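How do you keep small socks together with the pants they belong to?

Posted by Peiyu Fan, 13 April 2021

Hello everybody. My daughter is four and I fold her clothes on the pine table in the kitchen, because the bed is too low for my back. The pants are easy, but the socks make me crazy. I try to put every pair of socks with the pants for the same day, so in the morning she can take one bundle and dress alone. In the drawer the bundles always open and I find single socks in the back.
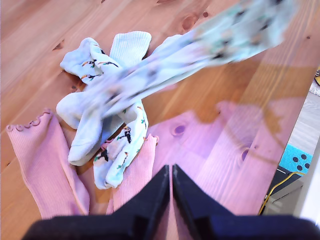

The pink ribbed pants have a ruffled hem, and I don't want to roll them too hard, I am afraid the ruffle will stretch. The socks with the birds are her favorite, so they must be easy to find. Is there a way of folding which stays closed but is soft for the fabric?

Jayson Lumanlan

Welcome. I have 2 boys and did the same bundles for years. Lay the pants flat and put one leg over the other, so the two hems lie together. Put the socks flat in the middle, toe on toe. Then fold from the hems up to the waist in three parts, loosely, and tuck the last part inside the waistband. The elastic holds everything and the ruffle is inside without any pull. Don't turn one sock cuff over the other one, it makes the cuff wide after some months. For the drawer I stand the bundles up in a shoe box. If they have neighbors on both sides they don't open.

Lu

just buy 1000 white socks all the same and never match again lol

Iko

I agree with Jayson about the box. For the ruffle I would also wash the pants inside out. My girl's had a similar edge and it became flat in February after the dryer, so now I hang them. A small cloth bag for each day works too, but then she can't see the birds.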